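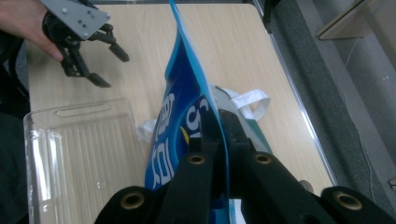 Why do my part codes sort as B17, B2, B300, B99 when I want them in number order?

Graça Veloso
Posted in Endarden Help > Spreadsheets and lists

I keep the parts list for the Muncombe shop in Tovar. Every row has a bin code made of the letter B and a number. When I sort the column A to Z, I get B17 first, then B2, then B300, then B99. I expected B2, B17, B99, B300. Changing the cell format to Number made no difference. The list is exported to a label program in September, so the codes have to print the same way they do now. Is there a setting for this or do I have to retype the codes?

drywell_k
Marked as accepted

The codes are text, and text is sorted one character at a time from the left. All four codes start with B, so that position decides nothing. The next characters are 1, 2, 3 and 9, and that settles the order. The program never gets as far as reading 17 as seventeen.

Changing the format to Number has no effect on a cell that contains a letter. Format only controls how a stored number is displayed. It does not convert the contents.

You don't need to retype anything. Add a helper column that holds only the numeric part and sort on that.

1. Insert an empty column to the right of the codes. If the codes are in column A, use column B.
2. In the first data row, enter
=VALUE(MID(A2,2,10))
3. Fill the formula down to the last row.
4. Select the whole table, all columns included, and sort by the helper column, smallest to largest.
5. Hide the helper column. Leave it out of the export.

MID takes up to 10 characters starting at position 2, so it skips the letter. VALUE turns the result into a real number. If the code is shorter than that, MID returns what is there and does not give an error.

Step 4 matters more than it looks. If you select only the two columns and sort, the descriptions and quantities stay where they were and no longer match their codes. Save a copy of the file first.

If you later add a second letter, for instance C for another set of shelves, sort on two keys. Make a second helper with =LEFT(A2,1), sort by that first and by the number second.

Graça Veloso
The formula works for most of the list. A few rows show an error and I can't see anything wrong with the code in them.

drywell_k
Usually that is a stray character. Compare =LEN(A2) with the number of characters you can see. B17 should give 3. If it gives 4, something is in there that doesn't show, most often a trailing space. An ordinary space can be removed with TRIM:
=VALUE(TRIM(MID(A2,2,10)))
If the text was pasted from a web page, the space may be a non-breaking one, and TRIM leaves those alone. Replace it first:
=VALUE(TRIM(SUBSTITUTE(MID(A2,2,10),CHAR(160)," ")))
Also look for a capital O typed in place of a zero. That one passes the length test and still fails in VALUE. In most fonts the O is slightly wider – easier to spot if you switch the column to a fixed-width font for a minute.

Graça Veloso
It was the non-breaking space in all but one of them. The other was a letter O. Sorted correctly now, thank you.

Bellotetti

Pad with zeros. B002, B017, B099, B300. Then A to Z works everywhere, in every program, with no helper column. We did this years ago and never looked back.

="B"&TEXT(VALUE(MID(A2,2,10)),"000")

Copy the result, paste as values over the old codes.

drywell_k
Padding is the better choice for a new list. In this case the printed codes have to stay as they are, so B002 would not match a label that says B2. Any lookup that uses the old code would fail as well, and would need to be changed at the same time. It also stops working past B999 unless you allow for the fourth digit at the start.

Bellotetti
Fair point about the labels. You could still keep the padded code in a hidden column and sort on that, same thing really.

pell.m

There is a setting. Sort > Options > Natural order. Turn it on and B2 comes before B17.

Graça Veloso
I have Sort > Options but the only entries in it are case sensitivity and whether the first row is a header.

pell.m
Then you are on the older version. I have the current desktop one. In mine it is at the bottom of the box, under the header option. I don't know if the browser version has it.

drywell_k
Two cautions for anyone who does have natural order. It is applied to that one sort and isn't stored with the file, so the next person who sorts the list with the option off will get the old order back. And it handles the digits only as whole numbers. A code such as B2.10 is read as 2, then a period, then 10, so it lands after B2.9. For bin codes with a sub-shelf this is normally what you want. For measurements it is wrong, and you need a numeric column.

The same character-by-character rule explains several other posts in this section, so I'll add the related cases here:

Dates typed as text with the month first sort by month and ignore the year. Convert them to real dates, or write them year first.

Numbers imported from a text file may be stored as text even when no letter is present. They line up on the left side of the cell by default, and real numbers line up on the right. Multiplying by 1 in a helper column converts them.

File names in a folder are a separate matter. Many file managers already use natural order, which is why a set of files can look right in the folder window and come out in a different order in a program that reads the folder itself. Padding is the usual fix there.

Zip codes should stay as text. Converting them to numbers drops a leading zero, and for codes of equal length the text sort gives the correct order anyway.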